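Workshop > Robots > Grippers

Two grippers, one kitchen table

I said in February that I would stop buying gripper parts. I have since bought more gripper parts. In my defence, the old pair of jaws had started dropping things, and a gripper that drops things is mostly a very slow way of tidying the floor.

So I spent four evenings with two hand-held grippers. One is the Carum, which Murali Warrier lent me with a look that said he'd like it back. The other is a printed one from the Jallero plans, green because green was the reel I had. Both have a camera on top and both are squeezed by hand, so any clumsiness in the results is mine.

The Carum

Lovely in the hand. The jaws meet dead square and the trigger feels like it belongs to something expensive, as it does. The pads are smooth rubber, and they hold a mug handle as if they'd been introduced. They are less good on anything thin. A teaspoon lying flat beat me seven times running, and I went and had a biscuit.

The camera sits low, so you get a fine view of your own jaws and not a lot of whatever you're reaching for.

The Jallero

It wobbles. The linkage has play in it that no amount of tightening cures, and if you do tighten it the thing stops closing. I put brass bushings in, which helped a bit and made me feel like an engineer.

Where it wins is the pads. They screw on from the top, two screws each, and the gripping face is a dark, slightly fuzzy stuff that clings to nearly everything. The bottom edges have chipped and the fuzz is looking ragged along its lower side, but the teaspoon came up on the second go. The camera looks down past both jaws, so I can see the table between them and the near side of the tray before I get there.

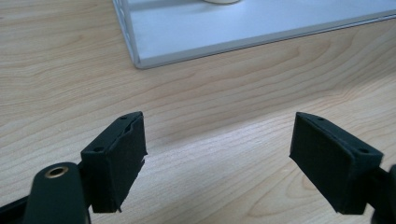

Which one I'm keeping

The green one, partly on merit and partly as Murali has asked twice. I'll reprint the pads with a thicker lip and see if the wobble bothers me by summer.

Comments

Yamuna Kartha: Did you try washers either side of the linkage? Took most of the slop out of mine.

Prakash Shenoy: Seven goes at a teaspoon is not bad. I gave up on mine and bought forks.

Murali Warrier: Three times now.

Recent posts
– The Bangera controller and its 39 menus
– Cable ties, a confession
– Zosum arm: first week, first burnt motor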